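Sorting fruit and veg on the bed: what do I put under it?

Asked in Kitchen & Home > Small Spaces
Viewed 60 times

My kitchen counter is the size of a paperback, so when I get back from the market I sort everything on the bed. Yes, the bed. It's the only flat surface I own that doesn't already have a toaster on it. Fruit for the week goes in a tray, vegetables go on plates, and whatever is left waits its turn on a sheet of plastic.

The plastic is my problem. It slides, it crinkles, and the mandarins head for the low spot wherever I happen to sit down. I also worry about plum juice on a white sheet. Is there something better to use, and should the apples be sharing a tray with the plum and the big mandarin?
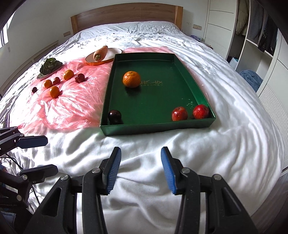

Tumska, Mar 10, 2020

The green tray with the gold characters has raised edges, so whatever is in there stays put. Everything on the pink plastic is on its own. The carrot has a plate to itself, as does the leafy stuff, which I bought as bok choy and will defend as bok choy.

I'd like to keep the cost low. I already bought a folding table in February and it folded when I didn't ask it to.

Lucimara Araújo

2 answers

Bevan Pryor
Helpful (2)

Get a second tray. You've already solved this for four pieces of fruit, so solve it for the rest. Any tray with a lip will do, and a baking sheet with a rim is fine if you have one. Put a bath towel under it, folded once, so it sits level on the mattress.

If you want to keep the plastic, lay it under the towel. It'll catch leaks there and the towel gives the fruit something to grip.

On the apples: for the length of time it takes to sort, it makes no difference. For storage, yes, move them. Apples give off ethylene and will hurry a plum along. Mine live in the fridge drawer in a bag, with the plums out on the counter until they soften. Mandarins keep longer in the fridge too. The greens want to be in there soon, wrapped in a damp paper towel, before they go limp on you.

For plum juice, cold water right away, then your normal wash. Don't use hot.

galov_kitchen
Helpful (0)

just use the floor?? put a clean tablecloth down. mandarins can't fall off the floor

Comment from Lucimara Araújo: You haven't met my floor. Going with the second tray, thanks Bevan.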